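Right, a thread on the small business relief vote, as a few of you asked and I've sat through far too much of the debate this week. Get a cup of tea.

The short version: the government wants the energy relief for small firms to come out of next year's budget. The opposition wants it paid now, out of money left over from this one. Both sides say they're on the side of the corner shop. Both have been photographed in one.

The bill covers cafés, launderettes, bakeries, that sort of place, as long as they have fewer than 26 staff. If your bills have more than doubled you get a grant. If they've gone up by less, you get a loan, and this is where the shouting starts.

Kyu-ri Song, who's leading on it for the opposition, read out letters from owners for most of the morning. One was from a couple who run a sandwich counter and have stopped turning the heating on before noon. The finance minister said he sympathised and then talked about bond yields for ages.

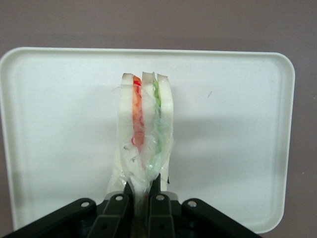

**STOSELGATE, July** - Back in the town today to see how it looks from here. The council had 1,133 applications for the last round of help and paid out on 91 of them. Ninety-one! I asked twice to make sure I'd heard it right.

Most of the refusals were over paperwork. You had to show two years of accounts, so anyone who opened recently was out before they'd started. The new bill drops that to one year, and I'd say that matters more than the headline sum, though it's had hardly any airtime.

The woman at the dry cleaner's on Felel Street told me she'd filled in the form three times. She's not bothered which party gets the credit, she just wants to know the date the money lands. Couldn't give her one, sorry.

Now the numbers. The opposition needs 115 votes to force the early payment and they're a handful short. The Hevumon members could swing it, but they want rural bus funding added in and the government has said no to that (so far - I wouldn't bet on it holding).

Someone asked whether the loans could be turned into grants later. Yes, in theory. There's a clause for it near the back, but it needs a separate vote and there's no deadline on it.

Committee stage next, then back to the full chamber before the summer break if they get a move on. I'll add to this thread when there's a date.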